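Ludo Project: Progress Report to the Rurel Fund
By I-hsuan Leung
7 July 2023
2 min read
50 shares

This report covers the second stage of the grant. The aim is unchanged: teach an arm to pick small toys out of a metal bin by having a person steer it through the job by remote control, then training on the recordings.

We now have 3193 recorded picks from the Pleltdale workshop. Of these, 400 were set aside for testing and will not be used in training. Each recording holds the arm's path, the operator's commands and the view from a fixed camera. Picks where the operator gave up are kept and marked as failed.

Operators take turns at the controls and stop after 50 picks, when their steering starts to get careless. Toys close to the bin walls take longest, as the operator has to bring the gripper in at an angle. Round toys are the next slowest.
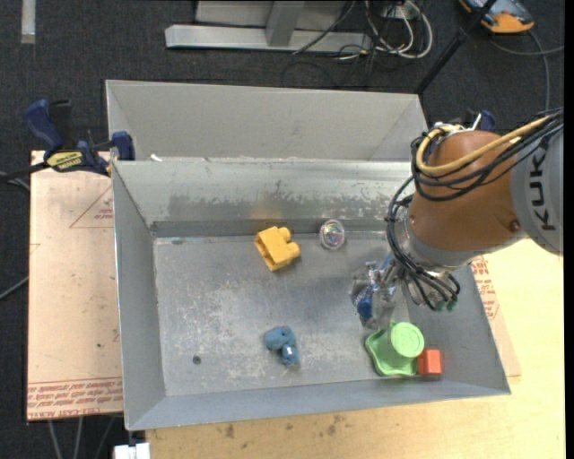 Fu asked whether the slow picks should be dropped, saying that a model trained on a hesitant operator would learn to hesitate too. Our plan is to keep them but trim the pauses, then compare the results with a model trained on the full recordings.

Spending is within budget. The one delay was with the hand controller, which lagged behind the operator's movements until its software was replaced. Recordings made before the fix have been left out of the total.

Next we will train the first model and run it on the test set. We expect to report those results in November.

2 comments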